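Unit 4: Planning and paying for a demonstration-collection station
Course handout, Robots in Small Workplaces
Tutor: Hussam Obeidat

Last week we looked at what a robot needs to learn a handling task. Now for the part I enjoy far more than I probably should: the shopping list! A good budget tells you what somebody thinks the work really is, and a bad one usually tells you which catalogue they had open at the time.

Our working case is Clulumard, a small firm that packs kitchenware and wants to teach an arm to handle lidded containers. Their plan is to have people do the task with hand-held grippers first, collect a good stack of demonstrations, and only then choose the arm. I like this order very much. The arm is the dearest single item, and by the time they come to buy it they will know how wide the jaws must open and how far they have to reach.

Start with the bench

Before you price anything, write down one full cycle of the task in plain words. Then go through it and underline every noun. Each underlined word is either something you own, something you must buy or something you can borrow. Svetozár Doležal tried this with the evening group and found that his first draft had no table in it.

Pay attention to the surface. A plain board on top of an ordinary table is cheap, easy to wipe and easy to swap when it gets scratched. Put it on its own line, with a spare.

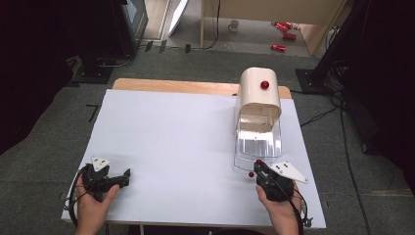 Fig. 4.1 Two hand-held grippers at a white board, with a clear container and its cream cover. Note the cables running from both grippers.

Cables are where first budgets go wrong. Every wired tool needs a socket or port, a length that lets the hands move freely, and a route to the floor that people won't trip over. Allow for clips, covers and at least one replacement per cable. These are small sums, but if they are missing the whole station waits for a parcel.

Objects are stock, too. Clear plastic and shiny surfaces can be awkward for cameras, so buy several of each and test them early under your own lights. Lids and containers get dropped, and a product line may change halfway through the project (Clulumard's did, in June).

Three headings for your sheet

Buy once: table, board, stands, screen, grippers.
Buy again: objects, cables, tape, cleaning things.
Pay for by the hour: operators, set-up, checking the recordings.

The third heading is nearly always the biggest. Clulumard planned for 144 hours of operator time and put nothing down for checking. Aldo Bassi went through their first batch, 1,347 recordings, and his hours had to come out of the money for spares. Please don't do that to your own Aldo.

Quotes

Ask at least 2 suppliers for the grippers and put the same questions to both. For this exercise use the Fallano and Farquharson sheets in the course folder. Farquharson looks dearer until you see that the mounts are included – read to the bottom of the page.

Exercise

Work in groups of 5. Draw up a one-page budget for a station like the one in Fig. 4.1, using the three headings. Mark each line "needed on day one" or "can wait". Bring a printed copy to the seminar, where Emerson Assunção will play the finance manager and will want to cut something.

Reading: the Clomon case notes, first half only.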